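The Second Pair

Jocelyn Campbell had promised Gill an answer by Thursday, and on Wednesday night she still had two grippers and no opinion.

The old pads were Drusano's, soft and slightly tacky. The new ones came from Nolteo in a padded envelope with an invoice and no instructions. Gill ran the workshop in Clerkomberg and paid for everything, so Gill wanted a number. Jocelyn had one. In 85 tries the old pads had dropped the goods 15 times. She wrote it on the back of the invoice and looked at it for a while.

"Is that bad?" asked her brother, who had come round to borrow the car.

"It depends what it dropped."

"What did it drop?"

"Boxes, mostly. Hold this."

He put down the keys and took hold of the handle.
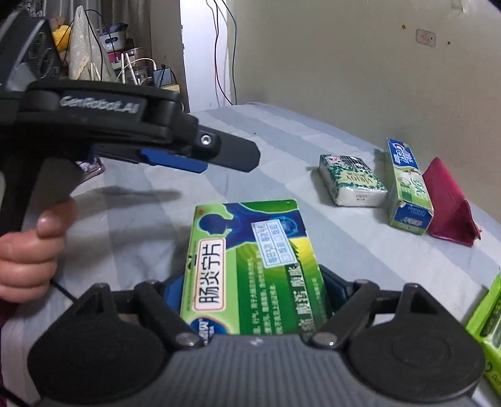
Jocelyn cared less about strength than about slip. Any gripper would hold a thing if you squeezed hard enough, and then you had a crushed carton and a cross customer. She wanted the lightest hold that still lasted. The green medicine box was the one she trusted for this, with its printed card and the dosing label stuck on at an angle, because a finger pad that caught the edge of a label behaved differently from one on bare card. The toothpaste carton was longer and would want to swing. The tissues she was leaving until last, as plastic wrap had ruined her Monday.

"Mine's got nothing in it," said her brother.

"Yours is next. Keep it still."

"How long for?"

"Until I say."

She counted under her breath, let the box down on the striped cloth and picked it up again. She did this 3 times, then they changed places and he did it, badly, and she wrote that down too.

At half past eleven he remembered the car. Jocelyn found the keys under the invoice and gave them to him.

"So which one's better?" he asked at the door.

"Ask me when I've done the tissues," she said, and went back to the table.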